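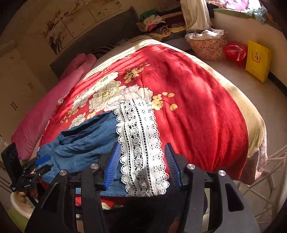
White lace strip with scalloped edges and small rosette motifs.

Plarnesham Trim Terms

A word list for lace, braid, ribbon and other sewing trims, with plain definitions and spelling variants. Version 2.

What is in it

The list has 1,000 entries. Each entry is one row in a tab-separated text file, terms.tsv, saved as UTF-8. There is no header row in the file. The columns, in order, are:

term: the headword, in lower case unless it is a place name
variants: other spellings, separated by semicolons
group: lace, braid, ribbon, fringe, cord, binding or other
definition: one or two sentences
source: a short code, explained in sources.txt
note: free text, often blank

A typical row, with the tabs shown as slashes:

picot / pearl edge; purl edge / lace / A row of small loops along the edge of a lace or ribbon. / PR / See also scallop.

Where the terms came from

Prapai Rungrueang wrote the first set from her own shop records and order books. Dalia Hunt added terms from secondhand sewing manuals and mail-order catalogs. Definitions were written fresh for this list. Nothing was copied from the manuals except the headwords. Nattawut Luangrath checked the braid and cord entries and merged duplicates.

Changes in version 2

"Insertion" and "beading" are now separate entries. Version 1 treated them as the same thing.
Rickrack moved from other to braid.
Trade names were removed from the headwords. Some are still in the note column.
British spellings are kept as variants only.
Blank lines at the end of the file are gone.

Known problems

The fringe group is thin, and tassels are barely covered. A few terms mean different things to dressmakers and upholsterers; where we knew of both meanings, the upholstery one is in the note. Widths are given in inches in the older entries and millimeters in the newer ones. Please don't use the widths for ordering.

Use

The list is free to copy, edit and print, including in paid work. Please credit Plarnesham Trim Terms and say which version you used.

Corrections

Send the headword, the change you want and where you saw the usage to Shayne Hinds, who keeps the master file. New terms need a definition in your own words. The next round of edits goes in after April.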